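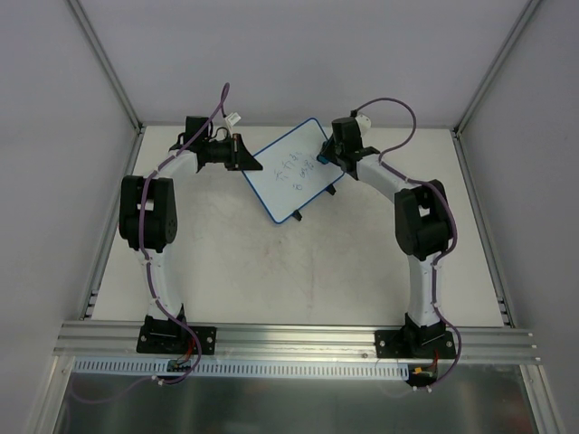

Up at 2, in bed by dinner: a Tillthorpe baker on bread, sleep and what goes on the board

Spoke to her at the back door, half past six in the morning, flour up to the elbow. She'd rather not have her name in it. "Everybody in Tillthorpe knows who it is anyway and nobody in Treltside cares." So, the baker.

She has had Kariuki Bakery for sixteen years. Didn't start it, didn't change the name over the door. Bought it with the oven, the lease and a drawer full of other people's cake orders, some of which she had to honour. "First week I made a christening cake I'd never been told about. Woman came in, lovely, said I'm here for the cake. I said of course you are. Come back at four."

We stood up for most of this. There is one chair out the back and it had a sack of rye on it.

The hours

Alarm at 2. Not quarter past, she tried quarter past. "You spend the whole morning chasing that fifteen minutes and you never catch it." Tea, no breakfast, drives in with the heater on. Sourdough has been in the cold room overnight, so that goes first. White tins after. Rolls when the tins are out, pies last, because the pies can sit.

Doors open at 6 and there is usually a ute outside before that. Tradies, a couple of nurses coming off, the man with the two greyhounds. She won't open early for anyone. "I did it once for a bloke in the rain and he told the whole footy club."

And sleep? Big sigh. "In bed by dinner, up while it's still yesterday as far as my kids are concerned. I get a nap if the shop's quiet. In winter I go days without seeing my own backyard in the light. In summer you can't sleep for the sun and the neighbour's whipper snipper." She has foil on the bedroom window. Tried proper blackout blinds, foil was better and cost next to nothing.

She doesn't recommend it exactly. Asked if she would do it again she went and checked the oven, came back, said "yeah, probably", went and checked it again.

Bread, and the price of it

More than 487 loaves went out in the week before Easter, her biggest ever, and that was without the buns. She didn't count the buns. "I don't want to know about the buns."

What sells? White. Always white, high top, sliced thick for toast. She will talk about rye for as long as you let her – the smell of it, the way it sticks to everything, how it's better on the third day – and then she'll tell you it's white that pays for the power. No grudge about it. "My nan ate white bread and golden syrup until she was very old. It's a good loaf. It should be a good loaf. People get snooty and put all their effort in the fancy one and the white tastes like a sponge for washing the car."

Prices went up in February. She put a note on the counter and then took it down again. "A note makes it a conversation. Nobody wanted a conversation, they wanted a loaf." Flour was the small part of it. Butter was worse, and the power bill was worse than the butter. She showed me the bill. I won't print it but I did say a word.

Only complaint she got was about the vanilla slice and it wasn't the price, it was the icing. Passionfruit had gone back to plain for a month as the pulp was dear. Passionfruit is back.
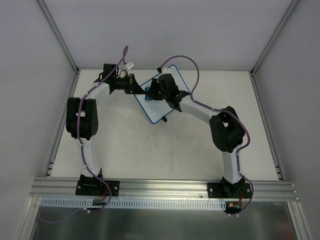 Orders are where most small bakeries come unstuck, she reckons, much more than the baking. People ring during the pie rush, people tell the school kid on the till, people shout it from a car. For a while she had a thing called Histis, an ordering program that ran on a tablet by the register, and it was fine until it wasn't. Went back to a board. And she is particular about this, it has to be a small white one, something like the one with the blue border lying tilted on the table up there, and definitely not one of the big ones that take up the wall. "Big board, you fill it. You'll say yes to anything if there's a space to write it in. On a small board, when it's full, I say sorry love, it's full, and they can see that it is." Name down the left, what they want in the middle, a tick when it's bagged. Wiped at close. If it's for later in the week it goes in the book under the till and comes across to the board the night before.

Does anything get missed? "Course it does. Someone leans on it with a sleeve. I lost a whole dozen finger buns to a cardigan."

She got heated about pens here. The green ones fade under the lights by the oven, the red ones never come off, the cheap ones dry out if you look away. She buys black in a box and hides the box.

The tablet is now used for the radio.

Staff, or not having them

Two people besides her. One does the shop, one comes in at four to shape and do the ovens. She was very careful to say how good they are and then said it again when the shop one walked past.

Finding them took ages. She had an ad up in the window, an ad in the paper, and an ad in the window of the Treltside newsagent which she thinks nobody read. "I had a lad come for one shift. Nice lad, good hands. Said to me at five in the morning, is it like this every day? I said yep. He finished the shift, I'll give him that, he finished it and he swept."

What does she look for? Hands, mostly. Someone who can shape a roll without strangling it. She'd rather have a person who has never baked than a person who was taught wrong, but she'll take either if they turn up. Turning up is most of it.

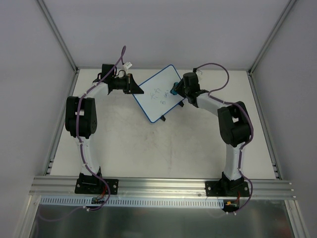

Teal marker on a small whiteboard.

I asked about apprentices and she put the tray down. Long answer, boiled down: she'd love one, she can't have one on less than full wages and sleep at night, and she can't pay the full wage in winter. "There's a season here. When the caravan park fills up I could use a whole crew. Come July it's me and the greyhounds." She did her own time in a big plant bakery where the dough came down a chute and you learned nothing about dough. It was learning to be fast, she says, and she was fast, and then she had to learn to slow down again when she got here.

Who taught her the rest? The bloke she bought it from, who hung around for a month after the sale and couldn't leave the oven alone. Drove her mad. "He'd come in the back door and open it and just look. I'd say, you sold it mate." She says now she should have let him stay the whole year. He knew where the cold spot was – back left, you turn the tins halfway – and she only got that out of him on his last day.

The oven itself

It's old. Brick floor, steel everything else, door that needs a hip. Parts come from a fella who pulls apart dead ones and he's nearly retired. She priced a new one and had to go and sit in the car.

"It's got moods. Windy day off the water, it draws different. Cold snap, it wants longer to get up. You can write all that down, I did write it down, and then it does something else." The notes are in an exercise book with a burnt corner. I had a look. Mostly weather, some swearing, a shopping list, a recipe for cheese scones that she wouldn't let me copy out.

Here is the rest of what I got down, no order to it, the pies were coming out:

Her favourite thing to eat from the shop is the end of yesterday's white, toasted, with too much butter.

She can't stand cinnamon. Makes the scrolls by smell and has someone else taste them.

The starter isn't named. People ask. "It's a bucket."

Cafe in Treltside takes a standing order of rolls and she drives them over herself, for the drive. Windows down, home by lunch.

Holidays: shuts the last part of winter. Last time she woke up at 2 every morning regardless, and lay there listening to the possums on the roof.
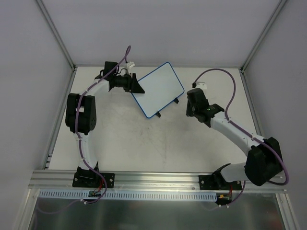 Two arms on a rail, purple cable looped above the left wrist.

Last question was whether she'd sell. She's been asked. Someone wanted it for coffee, they'd have kept the sign up and pulled out the oven, and she said no before they had finshed the sentence. "I'd sell it to a baker. I'd want to hang around for a month and annoy them."

By then there was a queue to the kerb and the shop one was giving her a look through the fly strips. She handed me a pie, wouldn't take the money, then did take it when I put it on the rye sack. Steak and onion. Too hot to eat in the car, ate it in the car.

Kariuki Bakery is on the main street in Tillthorpe, next to the laundromat. Open from 6 until it's gone. Orders in the shop or by phone, not in the middle of the pie rush pleese, and if the board's full it's full.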